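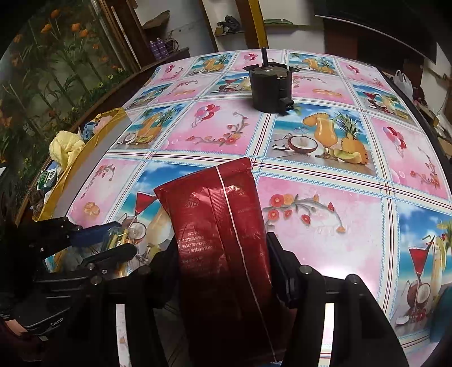

Clemura is a web portal server used by mid-sized organizations to publish internal pages, forms and small applications behind a single sign-in. It is developed by Levidby, a software firm that also sells the Halliday directory service. Clemura is written mainly in Java and runs on Linux and Windows servers. It stores its page definitions in a relational database and its uploaded files on disk.

The product is best known for its role inheritance model, in which a page takes its access rights from the folder above it unless an administrator sets them directly.

History

Clemura began as an internal project at Levidby to replace a set of static pages that each department kept up by hand. The first design was drawn up by Unnur Hjaltadóttir, who later became the lead architect. Early versions had no page editor, and every change had to be loaded from an XML file through a command-line tool called the loader. The loader is still shipped and is often used to move content between test and production systems.

Version 2 added the browser-based editor and a cache for rendered page parts. Version 3 replaced the original scripting language, which was particular to Clemura, with JavaScript. Sites built on the old language could run in a compatibility mode until version 4, when the mode was removed. The removal was announced two releases ahead, but a number of customers stayed on version 3 for a long time afterward, and Levidby kept issuing security fixes for it.

The current major release is version 5. It was published on January 13, 2025, and a maintenance update followed in March of the same year.

Architecture

A Clemura installation has one control node and one or more page nodes. The control node holds the configuration, runs scheduled jobs and hands out licenses. Page nodes answer requests from users. If the control node stops, page nodes go on serving pages from their last known configuration, but no changes can be saved and new sign-in sessions are limited to 300 for each page node.

Pages are made of parts called tiles. A tile can show fixed text, the result of a database query, or the output of another system reached over HTTP. Each tile has its own timeout – 5 seconds by default – and a tile that does not answer in time is left out of the page and an entry is written to the log.

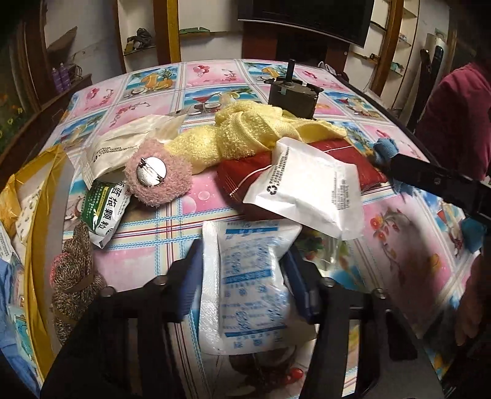 Tiles are cached by user, by role or for everyone. The choice is made in the tile's settings and cannot be changed while the page is checked out by an editor. Caching by user gives the most accurate results but uses the most memory, and the administrator's guide advises against it for tiles that appear on the start page.

Roles and access rights

Access rights are granted to roles and never directly to users. Roles can be created in Clemura or read from an outside directory. With Halliday the roles are synchronized as they change. With other LDAP directories they are read on a schedule, once an hour unless set otherwise.

When a page is moved to a different folder, it loses its inherited rights and takes on those of the new folder. Rights set directly on the page are kept. In version 3 and earlier the inherited rights were copied onto the page at the time of the move, and older sites that were upgraded may still contain pages with such copies. The loader has a cleanup option that lists them.

Extensions

Extensions are packaged as signed archives and installed from the control node. Version 5 shipped with 114 standard tiles and a developer kit. The kit includes a small test server written by Troels Arnardóttir, which loads a single tile without a full installation.

An extension can add tiles, scheduled jobs and menu entries. It cannot replace the sign-in page, which has to be changed through a theme.

Known deployments

One of the larger documented installations is the staff portal of the town of Iltuvcombe, which had 2,277 registered accounts when it was moved to version 5. The portal carries leave requests, room bookings and the internal phone list. The move was done over one weekend with the loader, and the older content was kept on a read-only page node for reference.

Licensing

Clemura is sold by the number of page nodes. The control node is not charged for, and test systems are covered by the production license as long as they are not open to ordinary users. The developer kit is free to download, and its source code is published under a separate license that allows changes but not resale.

See also

Enterprise portal
Single sign-on
Role-based access control
Web cache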